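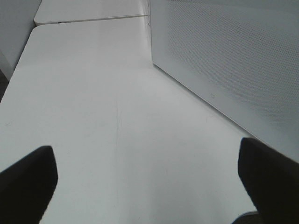 O **Karkex 85** é um telefone de secretária sem fios, com ligação à rede fixa, fabricado pela Kohlhase e distribuído em Portugal pela Gestwood. O aparelho é composto por uma base com teclado e um auscultador removível. A base tem pés de borracha e destina-se a superfícies lisas e planas, como um tampo de mesa branco; para fixação à parede é necessário um suporte vendido em separado.

## Características

O auscultador comunica com a base na faixa dos 2,4 GHz. A base aceita até sete auscultadores e permite duas chamadas simultâneas, uma externa e uma interna. A lista telefónica guarda 85 contactos e pode ser copiada entre auscultadores. O código de administração de fábrica é 3466.
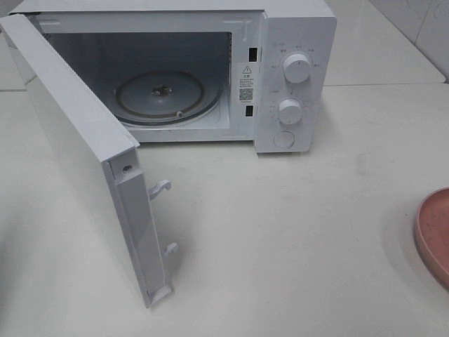

*Micro-ondas de bancada branco, com a porta aberta.*

Por partilhar a faixa com redes Wi-Fi e fornos de micro-ondas, o sinal pode sofrer ruído. O manual recomenda afastar a base destes equipamentos e mudar de canal no menu «Rádio». 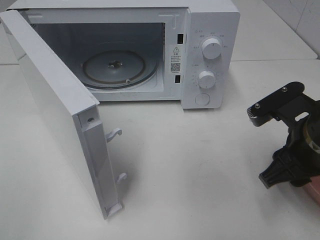
## História

O projeto foi iniciado por Ľubica Beneš, autora do desenho da base. O firmware ficou a cargo de Madhu Singhal. A versão 2, apresentada em 10 de novembro de 2019, acrescentou o bloqueio de chamadas anónimas e chegou às lojas em dezembro.

## Ver também

- Omell (auscultador compatível)
- Telefone sem fios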